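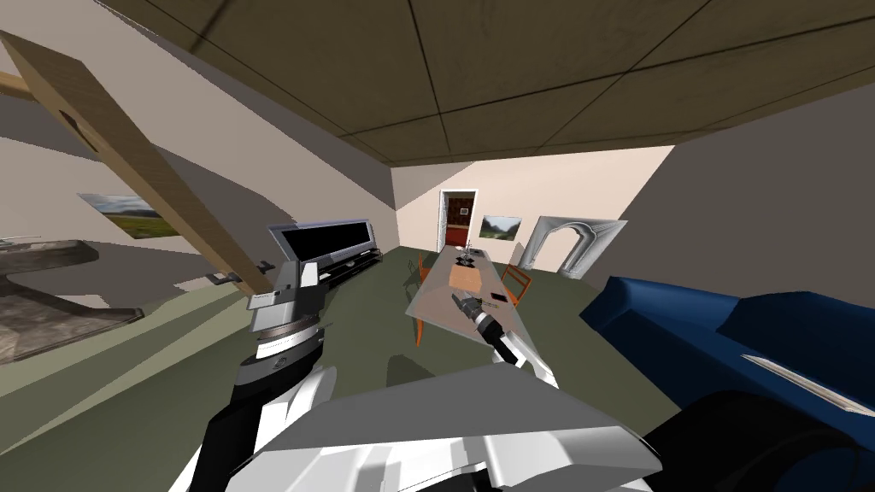

Clearing a table after dinner is, for the people who build household robots, still a serious ambition. I have spent most of February asking when a machine will do it in my home, and the answers I received were polite and very different from each other. Much of the work today happens in simulated rooms, like the one where two arms reach into a living room with a long dining table, an orange tray lying on top and a small black object near the table's edge. A child of six would take the tray to the kitchen and come back for the rest. For a robot, each of these objects is a separate problem.

At Vundska, a small company which rents two floors above a bicycle shop, they have given their software the same evening chore 1,604 times. It must pick up what is on a table and put it on a shelf. It finished the chore 712 times. I thought this was a poor result, and I said so, perhaps too directly. Nayeli Hinojosa, who leads the testing, did not mind.

"Last year we could not fill one page with the successes," she told me. "Now I have to choose which failures to look at first."

Her favourite failures are with flat things. A cup offers a side to hold, but a tray or a telephone lies close to the surface, and the fingers must go under it or press from both ends. People slide such a thing to the border of the table and let it hang over a little. The software had to learn this trick, and for many weeks it learned only the first half – it pushed everything to the floor.

A simulated room has one great advantage: no plate is ever really broken. You can repeat the same evening 1,000 times before lunch, with the chairs moved or the light changed. The disadvantage is known to everybody in the trade. Real tablecloths have folds, real tables have jam on them, and what works on the screen often stops working in a kitchen.

On the shop floor the situation is better. Mendonça, which packs bathroom fittings, uses the Trodar arm to move boxes from a belt to a pallet, and it does this through the night without help. But the boxes have all one size and they arrive always from the left. When a box came open in front of me, the arm waited, and a man walked over with tape.

The first home machine I may be able to buy is the Flivum, which promises to lift laundry and dishes. I was allowed to try it for 20 minutes. It carried one bowl to the sink, slowly and very carefully, and then it asked me to move a chair. I moved the chair. My own dishes from that morning were still waiting when I came home, and I washed them by hand.

Last updated: February, 18:40

20 comments Share this article

Search Enter keyword Go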